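18/09/2020

**Clandenside textile recycling scheme to run until December**

Households in Clandenside will be able to hand in worn-out towels, bedding and clothes until December, after the town council agreed to extend its textile recycling scheme.

The scheme opened in spring with a single drop-off point beside the library. It has since taken in 800 bags, and 155 of those arrived in the last fortnight. A second drop-off point will open next week at the Kirnon Road car park, next to the bottle banks.

Items that can still be used are washed and passed on to families through the Chraibi Centre. Anything too worn goes to Drultonari, a sorting firm on the edge of town, where it is cut up for cleaning rags or shredded for padding.

Karim Saber, who runs the scheme for the council, said tea towels and other kitchen cloths were among the things people most often threw in the bin.

"People think a cloth with a hole in it is rubbish," he said. "We'll take it. It just needs to be clean and dry when it reaches us."

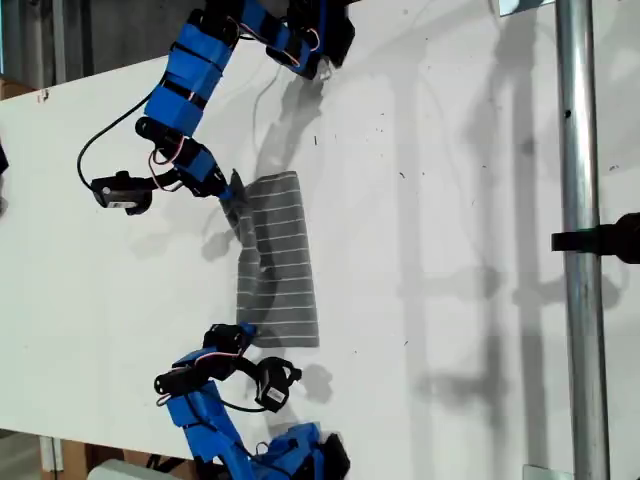
Do items have to be sorted before they are handed in?

Shoes should be tied in pairs and kept in a separate bag, but clothes and household linen can go in together.

Duvets, pillows and carpet are not accepted at either site. They can be taken to the main tip, which is open to Clandenside residents with proof of address.

The council has set aside space for 110 bags a week at Kirnon Road. If the bins are full, residents are asked to take their bags home and not leave them on the ground, where rain can spoil the contents. Bags left beside the library in August had to be thrown away.

A home collection service is also being tried out for people who cannot get to a drop-off point. So far 128 households have signed up. Forms are available at the library desk and the Chraibi Centre, and collections are made every second week.

Councillors will look at the figures in the new year before deciding whether to make the scheme permanent.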